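Search products, kits, spare parts
Posted in August by Faizal Mandagi

Keltau Wrist and Cable Kit, for two-arm home builds

The Keltau kit is a set of parts for people who build a robot with two arms at home or in a shared workshop. It joins the forearm to the hand and keeps the cables in order between them. I designed it in the Manurung workshop, where I rent one bench, and I sell it under my small shop name, Tirkance. The kit is made in small batches, and I pack every box myself.

I made the first version after my own build broke the same hand connector many times. The hand was fine and the motor was fine, but the cable had no room when the wrist turned to the end. Each time I had to open the forearm and solder again. With the present version the cable has a guided loop and a strap that holds it, so the connector carries no pull.

What is in the box

Two wrist plates, left and right. They are marked L and R on the inner side.
Two cable guides with screws.
Four fabric straps. You need two, the others are spare.
One bag of fasteners for the forearm cover.
One printed sheet with the drilling pattern.

The motors, the hands and the control board are not included. Part number for the complete kit is 2741. If you need only the guides and the straps, order part number 966.

Fitting

Please switch off the power and remove the battery before you begin. Put the wrist plate on the forearm first and tighten the screws by hand only. Then bring the hand cable through the guide and turn the wrist slowly in both directions. When the cable moves freely, close the strap and tighten the screws fully. For one arm I need five evenings less than I needed in my first build, but I have practice now, so please take your time.

After fitting, I recommend a test in a normal room. A bench test is good for the motors, but it does not show how the arms behave near furniture and soft things. My own list of tests has opening a drawer, picking up a small box and pulling a bed cover straight. 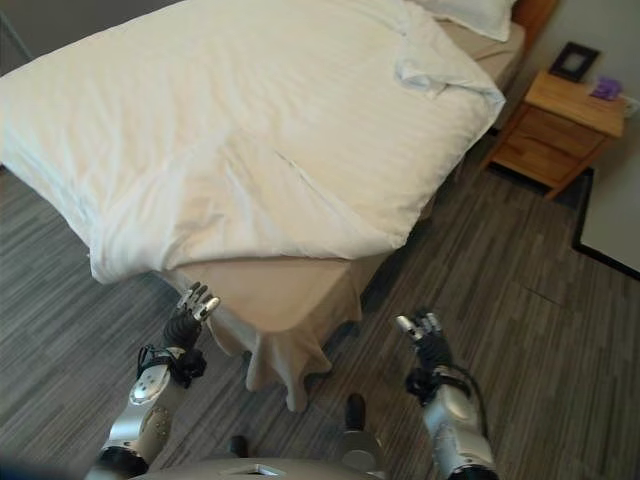
Can I use the kit if my two arms are not from the same maker?
Each wrist plate is fitted separately, so the arms can be different, but the drilling pattern must match the end of each forearm. Print the sheet at full size and compare it before you order.

The straps will become a little longer in the first weeks. Check them after the first long session and close them again if necessary. I do not advise plastic cable ties in place of the straps, they cut into the cable cover when the wrist is turned often.

Price and orders

The complete kit costs 377 dollars, with postage inside the country. Payment goes through Trusteo. For orders from other countries, write to me first and I will ask the post office for the price. Kits with unused screws can be returned. Drilled plates I cannot take back.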